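Software Developer, Robot Planning and Control
Treloar Automation – Jinovus program
Reference number: 1045
Employment type: Full time, fixed term of 30 months, with the possibility of extension
Applications close: 10/03/2026

About the role

Treloar Automation invites applications for the position of Software Developer, Robot Planning and Control. The successful applicant will join the Jinovus program, which develops the planning and control software for our two-arm benchtop workcells. The position reports to the Software Lead and is based at our main laboratory.

Jinovus software decides which arm should pick up which object, in what order, and along what path, while keeping the two arms clear of each other in a small shared space. Much of the current code was written for a single arm and was later extended. A central task for the appointee will be to replace the present task scheduler with one that treats both arms as equal partners from the start. The new scheduler is due for internal release in November.

The position also carries shared responsibility for Mostus, our in-house tool for recording, replaying and labelling runs. Mostus is used every day by staff who do not write software, and requests from those colleagues form a regular part of the workload.

Duties

The appointee will:
design, write and maintain motion planning and task scheduling code in C++ and Python
improve collision checking between the arms, and between each arm and the walls and fixtures of the cell
work with the perception group on grasp selection for small parts, including parts that lie close together or against the rim of a tray
maintain the automated test suite, which currently holds 2000 recorded runs, and review failed tests each morning
calibrate wrist cameras and keep calibration records up to date
write clear user documentation for Mostus
take part in code review and in the on-call roster for laboratory hours (one week in 6)

Essential selection criteria

A degree in computer science, engineering, mathematics or a related field, or equivalent work experience.
Strong programming skills in modern C++ and a good working knowledge of Python.
Practical experience with motion planning, control or state estimation on physical hardware. Simulation work alone will not meet this criterion.
Experience in finding and fixing timing faults in software made up of several running processes.
The ability to write plainly for colleagues with different levels of technical training.

Desirable selection criteria

Experience with two-arm systems or other shared workspaces.
Familiarity with camera calibration and hand-eye methods.
Experience in maintaining a tool with an established group of users.

Work environment

Developers at Treloar test their own code on the arms. Applicants should expect to divide their time between a desk and the laboratory, and to set up and reset cells themselves. Our standard practice tasks involve small parts, trays and common kitchen items, and the layout of a cell may change several times in a day. Training in safe operation is given in the first week and must be completed before any unsupervised work. 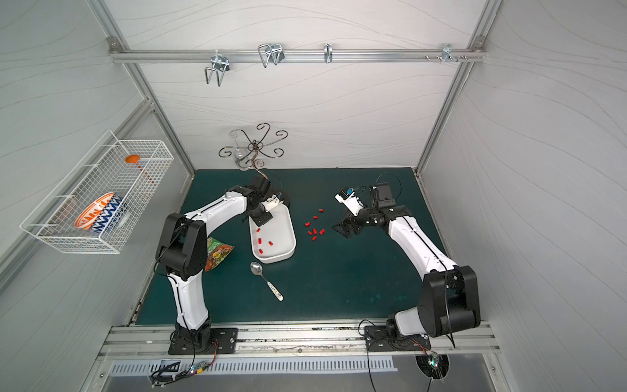
Two-arm workcell with small red parts on the mat and in the tray.

Flexible hours are available by agreement. Up to two days per week may be worked from home once the probation period has ended – this excludes weeks in which the appointee is on call.

How to apply

Please submit the following through the Jomero recruitment portal, quoting reference number 1045:
a résumé of no more than four pages
a statement addressing each of the essential selection criteria
a link to, or sample of, code you have written yourself, with a short note on what it does

Shortlisted applicants will be asked to attend an interview and to complete a practical exercise in the laboratory. The exercise uses our own planning code and takes one morning. Applicants who require an adjustment at any stage of the process should note this on the application form.

Applicants must hold the right to work in the country for the full term of the appointment. Late or incomplete applications will not be considered. Treloar welcomes applications from people of all backgrounds.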